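Home | Articles | Topics | Recent changes | Log in

Teaching by demonstration (robotics)

Teaching by demonstration is a group of methods in which a person shows a robot a task and the robot's motion is recorded for later use. The recording may be replayed as it stands or used to train a control policy. The two main forms are hand guiding and remote control.

Hand guiding

In hand guiding, also called kinesthetic teaching, the operator takes hold of the arm and moves it through the task. Joint positions are logged at a fixed rate. The arm must be backdrivable or must cancel its own weight. The operator's hands can block the cameras, and guiding two arms at once is difficult for one person.

Remote control

In remote control, or teleoperation, the operator stays clear of the workspace. Common input devices are handheld controllers, motion trackers and leader arms. A leader arm has joints matching those of the follower, so that joint angles can be copied directly. Contact forces are often not returned to the operator, who then judges grip by sight. 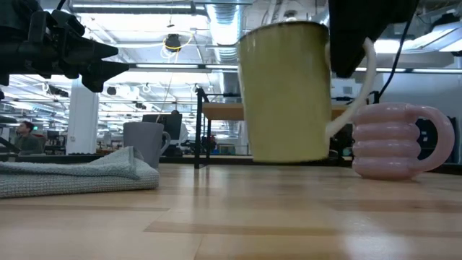 Jirayu Kaewsai
Contributing editor, robot manipulation

Mugs are widely used as test objects. A mug can be held by the rim, the body or the handle, and each grasp limits how it can later be set down or hung. With a handle grasp, as on the yellow mug, one finger has to pass between the handle and the body. Small errors in wrist angle may tip the mug or press the finger against its side.

Recording and selection

A single recording is called an episode. It usually holds camera images, joint positions and gripper opening, all on a common clock. The Kamar set, made at the Flustdale laboratory, contains 254 episodes of mug handling, of which 235 were kept after review. Episodes with dropped objects or long pauses were removed. The Akbulut format stores each episode as a separate file.

Limits

Policies trained in this way tend to fail when objects start outside the range covered by the recordings. Differences in habit between operators also add noise.

See also: Leader arm; Motion replay; Grasp planning

4 comments | 2 shares

© 2025 Indska | Contact | Back to top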